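Garment Folding and Linen Care: Frequently Asked Questions
Tahiri House Residents' Services

Which items may be sent for folding?
Shirts, sweaters, trousers, towels and bed linen are accepted. Coats, delicate knitwear and anything with loose beads or pins should be kept in the room and handled by the resident.

How should clothing be handed in?
Garments should be dry, turned right side out and placed in a bin with the room number attached. Zippers must be closed and pockets emptied. Mixed colors may share a bin at this stage, as all washing has been completed.

How are long-sleeved garments folded?
Each garment is lifted from the bin, allowed to hang so that the fabric falls free, and then laid face down on a clear table. The sleeves are brought across the back, the sides are turned in, and the hem is folded up to the collar. 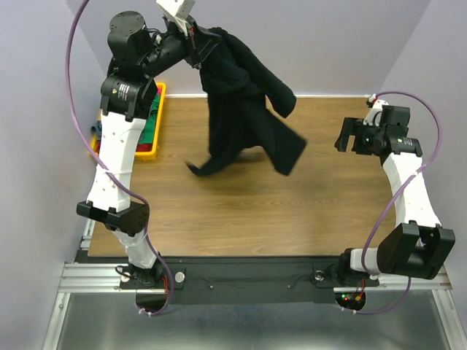
Dark garments are checked for lint before the final fold. A lint brush is used on request - please mark the box on the bin tag. Residents who prefer their sweaters rolled may say so on the same tag.

When will my items be returned?
Bins handed in by noon are returned within 2 working days. No collection takes place on Tuesday, when the linen room is closed for inventory.

What happens to items without a name label?
Unlabeled items are held on the shelf beside Room 164 for 4 weeks. After that time they are donated. Labels are available at the front desk free of charge.

Whom should I contact about a missing or damaged item?
Please write to Siham Radwan, Linen Services, and give the room number, the type of garment and its color. Questions about fees should be directed to Dalibor Vaněk in the Residents' Office.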